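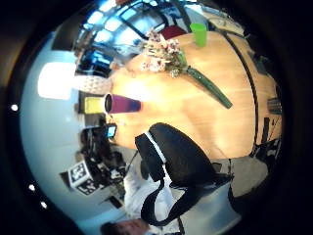 Destell, a robotics research company with its main laboratory in Brivonton, today announces the first results of Sinness, a method that helps a robot arm learn household tasks from short recordings made by people. The recordings are made with a hand-held gripper that carries its own camera, so that the person can work at a normal table and does not need to have a robot in the same room. For the cup tasks, the team chose tableware with strong colors, such as a lime-green cup, a purple tumbler and a yellow cup, and put it on a wooden table together with other things that the robot has no need to touch, for example a bouquet of small pink and white flowers. The robot must learn which objects belong to the task and which ones it should leave in peace.

Brivonton, December 1, 2022. The results come from a study of 3000 recordings, collected by Destell together with its partner Texier, which develops software for motion planning. In the study, the same learning program was trained two times. The first time, it received all the recordings with equal importance. The second time, Sinness gave each recording a weight before the training began. A robot arm trained with the weighted recordings completed more of the test tasks than the arm trained without them, and the difference was largest for tasks where one object must be placed inside or next to another one.

The idea of Sinness is simple to explain. When a person shows a task by hand, not every moment of the demonstration has the same value. The hand slows down, changes its direction, or waits before it closes the gripper. Older methods often treat such moments as noise and remove them. Sinness keeps them and measures how much they agree with the same moments in other recordings of the same task. If many people slow down at the same point, the method understands this point as important and asks the learning program to follow it more exactly. Where people move in many different ways, the robot is allowed more freedom.

"We were surprised by how much information was in the slow parts," said Thoa Vũ, who leads the research on learning from demonstration at Destell. "In July we still believed that we needed more recordings. Then we looked again at the recordings we had, and we saw that we were using them badly."

The tests were done on 20 tasks, all of them with objects that can be found in a kitchen or an office. For each task, the cups and other objects were placed in positions which the program had not seen in training. The research team also changed the lighting between the tests, as wide-angle cameras are sensitive to bright windows and to reflections on the table.

Two limits of the method should be mentioned. Sinness needs several demonstrations of the same task before it can compare them, so it brings no advantage for a task that was recorded only once. It also has difficulty with soft objects like towels, where the correct movement depends on how the material falls. The team will study this second question next year.

"For our customers, the time of the people who make the recordings is the largest cost," said Thibault Masson, head of product development at Texier. "A method that gets more from the same recordings is interesting for us already at this stage."

A technical report written by Thoa Vũ, Fiifi Kpodo and Tarek Soliman describes the method and all the test conditions, including the tasks in which no improvement was found. The report can be requested free of charge from Destell. Research groups who wish to try Sinness with their own recordings are invited to write to the laboratory and to say which type of gripper and camera they use.

Press contact: Huguette Lemaire, Communications, Destell, Brivonton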